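**Clerach, mardi 31 octobre 2023** – La société Tarker suspend l'exploitation de ses cellules Longo à deux bras après un défaut de synchronisation constaté sur son site de Clerach. Personne n'a été blessé.

Le défaut touche le passage d'un objet d'une pince à l'autre. Le second bras serre avant que le premier ait relâché, et l'effort peut dépasser la limite fixée pendant une durée allant jusqu'à 4 secondes.
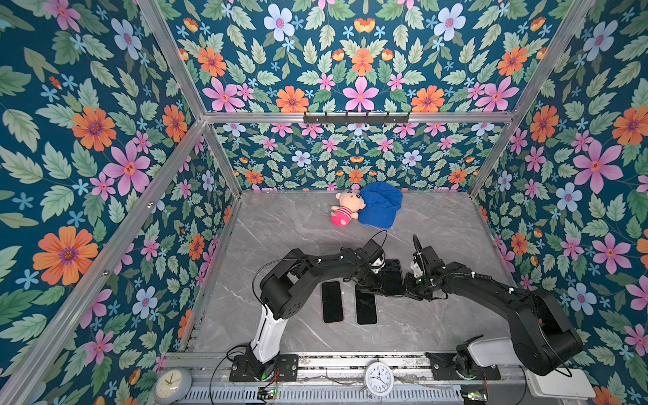
*Cellule à deux bras : un smartphone tenu entre les deux pinces.*

Les 18 cellules du site sont à l'arrêt. L'analyse des journaux a relevé 10 dépassements depuis la mise à jour d'avril.
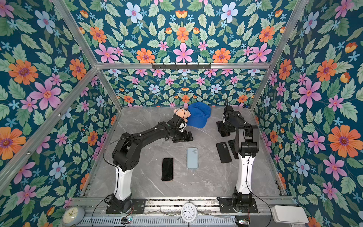
« L'arrêt automatique aurait dû intervenir et ne l'a pas fait. Nous avons coupé les bras le jour même », indique Kagiso Zwane, responsable de la sécurité.

Le correctif est en cours d'écriture avec Brultuvach, fournisseur du contrôleur.
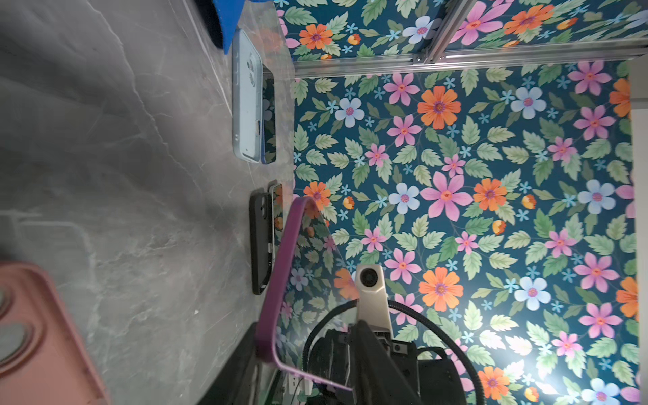 Chaque cellule passera 36 heures d'essais avant sa remise en service. D'ici là, les exploitants doivent laisser l'alimentation des bras coupée et conserver les journaux – y compris ceux des caméras de poignet.

Contact presse : A-yeong Kang, Tarker.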